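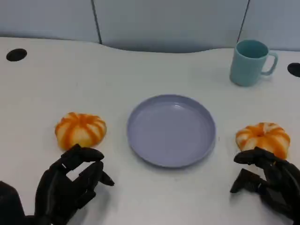 # An open day at Skerkesum

2025-07-10

We had been meaning to go to Skerkesum ever since the leaflet came through the door in January, and as usual with us it took until the summer to get round to it. The open day began at 10, we were there by twenty past (the bus from Condon takes its time over the last hill), and by then there was already tea going in the entrance hall and a cheerful sort of muddle around the coat pegs.

For anyone who doesn't know it, Skerkesum is the old school building on the Bevan side of the river, now let out room by room to people who make, mend or teach things. There are 21 rooms altogether and 18 of them had their doors open for the day. We managed rather fewer than that, I'm afraid, as we are slow walkers and great talkers, and one of us can't pass a bookbinder without stopping for half an hour.

## The table room

My favourite was a room upstairs where the theme was laying a place. I had expected something grand, with napkins folded into swans, and was so pleased to find it kept very plain: a white table against a pale grey-blue partition, a round lavender plate, a light teal mug standing well back from it, and a little striped pumpkin on either side of the plate, orange and cream, ribbed like the real thing. They look soft, the sort of pumpkin you would find in a child's play kitchen, and I did rather want to take one home with me.

What I liked was how much cheer came from so few bits and pieces. The lavender and the teal are both quiet colours, and then there are those two pumpkins being thoroughly orange next to them. At home I always put too much out. There's the jug, and the other jug, and the candles we never light, and by the time everyone has sat down you can't find anywhere to rest your elbow. I stood there thinking about our own kitchen table and feeling a bit guilty about it.

I was taken with the mug as well. It has a matt finish and is darker teal on the inside than on the outside, and has a good honest handle that you could get your fingers round. We spent some time discussing whether a mug ought to go behind the plate or beside it. I am a beside person, my sister is firmly behind, and we had not settled the matter by the time we reached the stairs.

## Lunch, and the rest of it

Lunch was downstairs at Ninis, the café in what used to be the school cloakroom. Leek soup, a very good cheese scone, and a slice of ginger cake which we shared and then wished we hadn't. The queue was long but it moved along nicely, and there was a bench by the window for those waiting.

After that we saw the basket weavers, the clock mender (a lovely racket on the hour!) and a room full of looms, where it was too warm to stay long. The stairs at the back are steep, so if your knees are like mine, ask for the lift beside the office.

Entry was free, with a tin for the roof fund by the door. The last bus back to Condon leaves from the bridge and not from the gate, a thing we found out with four minutes to spare.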